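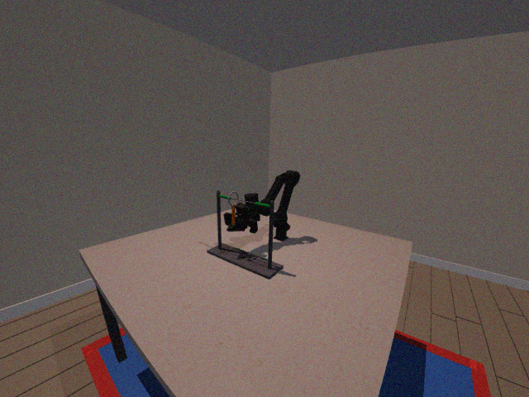
Large table in the corner, lights low. Pinkish beige top, fine mottled grain.

Trarnis dining table, the big one. Six months in. Writing this fast on my lunch so excuse the mess.

Short version: good table, annoying delivery, legs are fine, top marks easier than they say. Four stars. Would buy again but would measure the stairwell first.

Longer version. We needed something big. Old table was my aunt's, round, sat four if nobody crossed their legs. I sew at the table, kids do homework at the table, and every February my side of the family comes for a week and eats at the table in shifts. Looked at Fikura first. Nice finish but the apron hangs so low my knees hit it in the store. Husband is taller than me, so no. Custik had one we both liked but the lead time kept moving and the guy on the phone couldn't tell me what the top was finished with. Went with Trarnis.

Price. $3,106 with delivery. Yes I know. It was the most we've spent on anything you can't drive. There's a $50 credit if you sign up for the emails, took two tries to get it applied, do it before you put your card in.

Delivery. Top weighs 168 pounds, that's on the box. Two guys, one of them clearly new. Our stairs turn halfway up and they stood there a good while. Had to take the handrail off. They did not put the handrail back on. Trarnis says "room of choice" delivery and they did get it to the room so I guess thats true.

Assembly. Not included!! Read the listing carefully, I didn't. Legs bolt to plates underneath, hardware comes in a bag, the hex key in the bag is junk. Use your own. Build it upside down on a blanket and have people lined up to flip it. Hubert Bednarek from downstairs came up to help and we still about dropped it. Instructions are drawings only, step 4 and 5 look the same and aren't, washers go on in 4.

Wobble. None once tightened. Had some in the first week, went back under with a real wrench, a quarter turn each, gone. Check again after a month. Mine had loosened a little on the window end.

The top. OK so this is where the star went. It wipes clean great, crumbs dont show, flour doesn't show. But a hot mug left a ring in the first week and it took me ages with a soft cloth to get it mostly out. Turmeric left a spot by my seat that is never leaving. Use trivets. Fabric slides well on it though, no snags on my silk lining, which my old table did constantly. Rotary cutter needs a mat obviously.

Edges are a bit sharp for little ones. I put foam corners on for my nephew's visit and the glue came off clean after, so no complaint.

Size. Bigger in the house than in the showroom, always is. We pushed it into the corner most of the time and pull it out when people come. Felt pads on the legs, buy good ones, the ones in the box fell off the first time we moved it.

Seating. Family week was the real test. Barbara Walczak, my mother in law's cousin, brought a stockpot the size of a toddler plus two trays from Vương, the bakery on our corner, and there was room for all of it with plates still on. Nobody eating off their lap this year. Kids had a card game going at the far end the whole time.

Customer service. Emailed about a chip on the underside. Reply in two days, offered a touch up pen, pen came, color is a shade too orange. It's underneath, whatever.

Would I get the bench too? No. Sat on it in the store, too narrow. Got chairs secondhand.

Pros: solid, roomy, good height for sewing, easy to wipe
Cons: hot mugs, turmeric, hex key, felt pads, stairs

Will update if the loose bolt thing comes back.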